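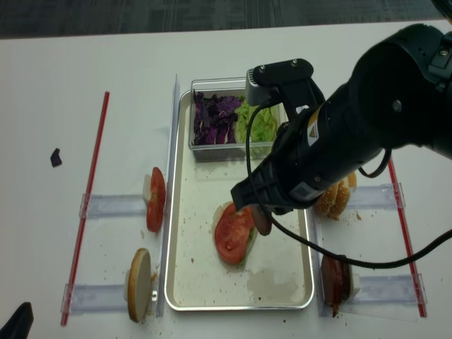 Hilldale sandwich bar is back for the summer

Jun 23, 2019

If you missed the sandwich table at the Hilldale center last summer, and plenty of people have told us they did, you'll be happy to hear that it's open again, with longer hours and (at last!) a proper spot out of the sun. Build-your-own lunches run from 11:30 until the bread is gone, every weekday through the end of August.

The idea is the same as ever. You start with a soft bun, add lettuce, a slice or two of tomato and some meat, and carry on from there until it's as tall as you can manage. There's shredded purple cabbage as well as chopped green lettuce this year, and Esmaeil Bahrami, who has been planning the menu since January, would dearly love for everybody to try the cabbage at least once.

"People walk right past it and then they come back for seconds," he told us, laughing. "It gives you that crunch. My mother put it on everything, and I was the kid who picked it off, so I understand both sides."

A sandwich is $4, and children under 12 can have the smaller one for $3. Jordan Ellwood, who handles the ordering, says the bar served 3,000 lunches last summer and she would like to beat that, though she'd settle for not running out of tomatoes in the first week again. The buns are coming from the bakery on Figueroa, same as before, and there will be a meatless filling on Tuesdays.

Groups of 22 or more are very welcome, but please call the front desk a day ahead.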